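News from the workshop: taking care of the cell at Rekholm

Many of you asked in April why the folding cell at Rekholm was standing still so often. I promised to write a few lines about it, and now I have a little more time, so I will try to explain what we have changed and how we look after the cell today.

The cell has one arm with a soft two-finger gripper and a small camera at the wrist. It picks knitwear from a table, holds it up, finds an edge and puts it down again for folding. In spring it lost its hold on the heavy ribbed pieces too many times. On thin T-shirts we had almost no trouble. At first we believed the fault was in the software, and our colleagues in Farnach spent many evenings with the settings of the grasp planner. The fault was much simpler. The rubber pads on the fingers had become smooth, and fine lint from the wool had gone into the joint behind them, so the fingers did not close all the way.

We now change the pads after 2,000 picks. Before, we changed them when somebody noticed that they looked bad. The joint is cleaned with a dry brush and a vacuum at every pad change. Please do not use compressed air for this work. It pushes the lint deeper into the joint, and we had to open one finger completely in order to get it out.
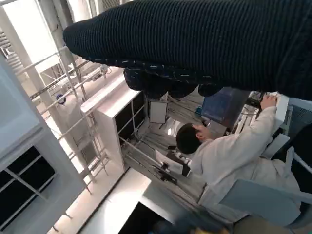 Dark ribbed knitwear hanging in front of the wrist camera, with a colleague at the equipment behind.

The second point is the cables. The cable to the wrist camera was fixed with a clamp too close to the last joint. When the arm turned far to the left, the cable was pulled, and sometimes the picture was gone for a moment. The program then waited for a new picture and stopped with error 61, which says only "no data". It took us a long time to understand that this error and the turning of the arm belonged together. Njål Hägglund found it by moving the arm slowly by hand with the live picture open on the laptop. He has moved the clamp 18 centimeters back and left a loose loop, and we have not had the error again. If you build a similar cell, I recommend you to do this test on the first day.

After any work on the wrist, the camera must be calibrated again. We use the printed board from the Dahlgren kit. It must lie flat, and the room light should be the same as during normal work. In our room the daylight from the windows is strong in the morning, so we calibrate after lunch, when it is calmer. The whole procedure takes around half an hour if the arm is already warm.

With the new pads and the new cable path, the cell made 97 good picks of 100 in our last test with heavy knitwear. The three bad ones were all the same kind: the fingers took two layers of fabric and the arm lifted them together. I do not have a solution for this yet. The group in Tevville is trying narrower fingertips, and they will send us a pair when they are satisfied with the shape.

The maintenance sheet hangs on the door of the control cabinet. Please write in it when you change something, also if it is only a screw. Spare pads are in the top drawer, and when you take the last set, send me a message the same day so that I can order more.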